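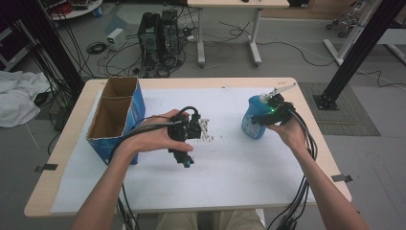 Table covered in white paper, with a divided blue box.

Reading a Neighborhood
Handout 7: Open space and the planned community
Course notes, Golnar Najafi

What this handout covers

Last session ended with the Nurwood sales brochure and the sentence we kept coming back to: "30 percent of Nurwood is open space, forever." I asked you to write down what you thought that meant before you looked at the map. Most of you wrote some version of parks. Keep your answer. We'll use it at the end of these notes.

Planned communities sell two products, the house and the setting, and the setting is much harder to inspect. A buyer can turn on the taps and look in the attic. It takes more patience to find out who owns the woods behind the back fence, who pays to have the path cleared, and whether "forever" is written in a deed or only on a sign at the entrance.

I'm not telling you these places are a fraud. I lived in one for a good part of my life and I liked the paths. But the claims deserve the same reading we'd give any other claim, and residents are often the last people to read them closely.

1. The word "open"

Open space in a site plan is a category of land. It tells you that the land won't hold buildings, or won't hold many. It doesn't tell you that you may walk on it, that you would want to, or that you could get there without a car.

In the Nurwood plan the category takes in the following:

Woods and meadow with paths
Woods with no paths
Stream banks too steep to build on
The stormwater basins and the grass around them
The strip under the power line
The medians on the main road
Nouri Lake, including the water

Look at the lake. The plan counts its whole surface as open space, and a lake is certainly open. It's also a stormwater facility. The engineers needed somewhere for the runoff to go, and a wide basin with a nice edge sold more houses than a row of small ones behind a chain-link fence. It was a sensible choice. I object only to the brochure calling it a gift to the residents.

The steep banks are a similar case. Land that can't be built on costs a developer very little to leave alone. When a plan boasts about what it preserved, ask what else could have been done with the ground. Sometimes the answer is a lot, and then the boast is fair. At Nurwood the meadow on the east side is flat, dry and next to the road. Staltis, the developer, could have put two streets across it and didn't. Give them that one.

2. The 800-foot claim

"No home is more than 800 feet from a path."

I have never found a source for this figure earlier than the brochure. It gets repeated in the association newsletter, in house listings, and in Keyvan Bagheri's Walking Nurwood, which is a friendly little guide and worth borrowing, but which takes the developer's numbers on trust. Bagheri does the walks himself and his directions are good. His history chapter leans on the brochure for nearly everything.

Suppose the number is right. It's still a distance drawn on a map with a ruler. People don't walk through their neighbors' kitchens. If you live on the inside of a cul-de-sac and the path runs behind the houses opposite, you may be very close to it and have a long trip around to reach it. Planners have a plain term for this, walking distance along the network, and the brochure doesn't use it.

There's also the question of what counts as a path. The legend on the original plan shows a dashed line for "pathway, existing or future." On the printed brochure map, the line is solid.

Try this at home. Pick any house on the sheet I gave out. Measure straight to the nearest dashed line, then trace the route a person would have to take. Write both numbers down. Don't pick the house that makes the best story.

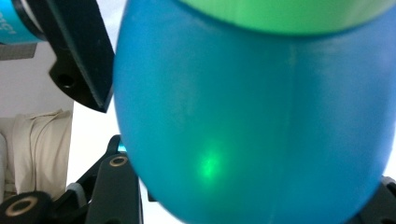
This page was last changed in November.

3. Who owns it

Three answers are common, and a single community may have all of them.

The county. Land was handed over as a condition of approval. It's public, anyone may use it, and upkeep depends on the county budget. Residents tend to be surprised by the "anyone" part.

The association. Land is held in common and paid for through dues. Access may be limited to members, though few associations bother to enforce it on a path. The rules can be changed, sometimes by a vote that hardly anyone shows up for.

The developer, still. This is the one to watch for. A parcel is shown in green on every map, everyone treats it as parkland, and the title never moved. At Nurwood the parcel behind the village center stayed with Staltis through every phase of building. People had been walking dogs there for years before the notice went up about townhouses. The meetings that followed were angry, and I understand why, but the green on the map was ink. There was no easement behind it.

I've heard this episode told as a betrayal, and I've heard it told as residents failing to do their homework. I don't fully buy either telling. The sales office handed out a map that invited a mistake. The buyers had a lot of paper to sign that day.

4. The Wukley comparison

Wukley is across the highway and was planned later. Its brochure makes no percentage claim at all. It has fewer paths, no lake, and a plain rectangular park in the middle that looks dull on a map. Go there around dinnertime and it's full of people.

Be careful with this. Students love the Wukley example because it seems to prove that big numbers mean nothing. It proves less than that. Wukley's lots are small, so people may use the park for lack of a yard. The houses are newer and there may be more young children in them. One visit at a busy hour isn't evidence of much, and the same goes for one visit to Nouri Lake on a cold morning when you have the whole shore to yourself. I've made both visits and drawn the wrong conclusion from each.

What the comparison can do is send you back to the question the percentage skips: is the space where people already pass by?

5. Counting houses

The Nurwood plan was approved for 2,878 homes. You'll see that number used as if it were the number built. The approved total is a ceiling. Phases get trimmed, lots get combined, a school site gets added. If you divide open acres by approved homes, you get a figure for a place that may exist only on paper. Use the tax records for your count, and say which month you pulled them.

The same goes for the 30 percent. It was figured on the land area in the first filing. Land was added to the community afterward, and I can't find a version of the brochure in which the percentage changed. Either each new piece matched the old mix exactly, or the sum was never redone. I know which I'd bet on, but a bet isn't a finding, and you should mark it down if you see me treat it as one.

6. Things people say in interviews

If you talk with long-time residents for your paper, you'll hear some of these. Write them down as they're said, then check.

"The founder wanted every child to be able to walk to school." Possibly. Look at where the sidewalks stop.

"You could never build this today." Find out which rule would prevent it. I have asked many people this and seldom gotten the name of a rule.

"We pay for it, so it's ours." See section 3.

"It used to be all farms." Usually true. Ask whose, and what the family was paid, and whether anyone working the land was renting it.

Residents aren't bad witnesses. They're excellent on how a place is used: which path floods, which gate sticks, where teenagers go. They're much weaker on founding intentions, which they mostly got from the same brochure you did.

For next session

Bring the plan sheet with both of your distances marked.

Choose one green parcel, at Nurwood or wherever you live, and find the owner of record. A screenshot of the county's parcel page is fine. If the owner is a company, look up who signs for it.

Read the first two chapters of Bagheri and underline each statement about the developer's motives. In the margin, put a source if he gives one and a question mark if he doesn't.

Then take out the definition of open space you wrote at the start and rewrite it in one sentence that a home buyer could check without hiring a lawyer. Hand in both versions, stapled, with the old one on top.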